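Category: Robot Learning > Simulation > Data Cards

# Lodon Kitchen Sim

Hi! I put this set together with Liesl Gruber - 1,146 simulated episodes of two arms working at a kitchen counter, split over 8 tasks.

## What the renders look like

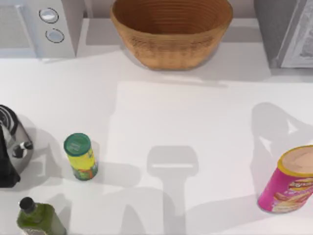
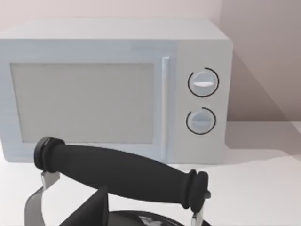 ## Known gaps

Shadows are on in every render. My policy got worse on 2 tasks when I switched them off, so keep them on for now!

Comments (2)

Quartey: Are the knob angles logged?

Joonas Laitinen: Yes - both of them, every step.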